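Firnar Two-Arm Bench Kit
Set-Up Guide, Section 3: Laying out the table and checking the grippers

Before you start

Finish Section 2 first. Both arms should be bolted down, the cables clipped, and the Cirside control software open on the computer. Set the speed limit to 3 percent and leave it there until the end of this section.

You will need the hex keys from the Erari accessory bag, a soft cloth, and a handful of household objects. The kit does not ship with objects.

CAUTION: Keep hands off the table whenever the arms are powered. The stop button must be within reach of whoever is at the computer.

3.1 Placing the objects

1. Power off both arms and wipe the table with a dry cloth.

2. Put the larger items, such as boxes and bins, toward the back.

3. Stand a cup or other open container where both arms can get to it. Put a pen or marker in it if you plan to run the pick-from-cup routine.

4. Place flat items in front, where a gripper can come down on them from above.

5. Power on, open the Layout tab, and choose Hover. Jog each arm by hand control until its gripper is over an object.

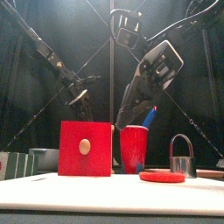 Figure 3-1. Left arm above the box, right gripper at the mouth of the cup.

6. Watch the cable on each arm as you jog. It should hang in a loop with some slack. If it pulls tight, stop and go back to the clip settings in Section 2.

7. Press Save Layout. Names can be up to 135 characters, with no slashes.

Note: Handles and knobs that stick out are easier for the grippers to find than smooth lids. Start with those and move on to harder shapes once the basic routines run cleanly.

Note: Shiny metal objects can be used, but strong light on them may confuse the wrist camera. Turn the object or move the lamp before changing any camera settings.

3.2 Checking a gripper from the wrist camera

Do this once for each arm, and again after any change of fingers.

1. In Cirside, open Cameras and pick the wrist view for the arm you are checking.

2. Move the arm so the fingers point at a clear stretch of table. Nothing should be between the fingers.

3. Close the gripper most of the way, leaving a narrow gap. Both fingers should show in the lower part of the view.

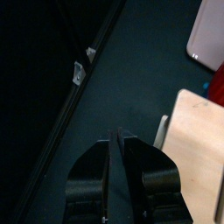 Page last changed: April | Applies to kit firmware 109 and later

4. Look at the gap. You should be able to see the table surface through it. If one finger hides the other, the camera mount has turned. Loosen the mount, straighten it, and tighten it again.

5. Check how close the fingers are to anything beside them. In Figure 3-2 the right finger is nearly touching the wooden block. That is fine for a still check, but move the block or the arm before you open the gripper.

6. Find the edge rail in the view. The slotted rail and its corner brackets make good landmarks, and they stay put when the objects get moved. Click Mark Rail and draw a line along it.

7. Open and close the gripper three times. Listen for grinding or clicking.

CAUTION: Do not push the fingers down onto the table to test grip. This can bend the finger mounts and is not covered by the Piątek service plan.

3.3 If something looks wrong

Wrist view is dark on one side: Check the lighting first. An area past the rail may look nearly black, and that needs no correction.

Error 109 on saving: The layout name contains a slash, or the disk is full.

Gripper stops short of closing: Power off, then check the fingers for tape, felt, or grit.

Fingers feel loose: Tighten the finger screws a little at a time. The gripper should be inspected every 3,000 cycles — the count is under Status, then Tools.

When both arms pass, continue to Section 4, Recording a first routine.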